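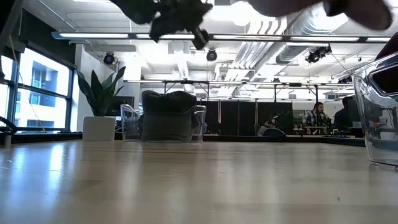
Most caps are ruined by the washing machine, which bends the brim and crushes the crown. Hand washing takes 40 minutes plus drying time. Fill a laundry tub with cool water and a capful of wool wash. A clear plastic container with a cut-out handle does the same job if you haven't got a tub, and you can see when the water turns grey.

Home > Laundry > Hats
By Charito Bautista
Monday
Reading time: 2 min

Soak the cap for half an hour. Scrub the sweatband with an old toothbrush, then rinse until the water runs clear. Don't wring it. Older caps with a cardboard brim should only be sponged.
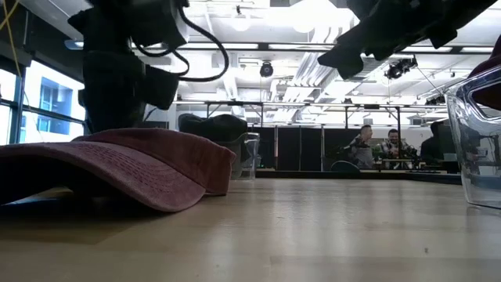
Maroon cap with rows of stitching on the brim. Brush along the rows.

Stuff the crown with a small towel and dry it in the shade. Dark colours fade quickly on the line.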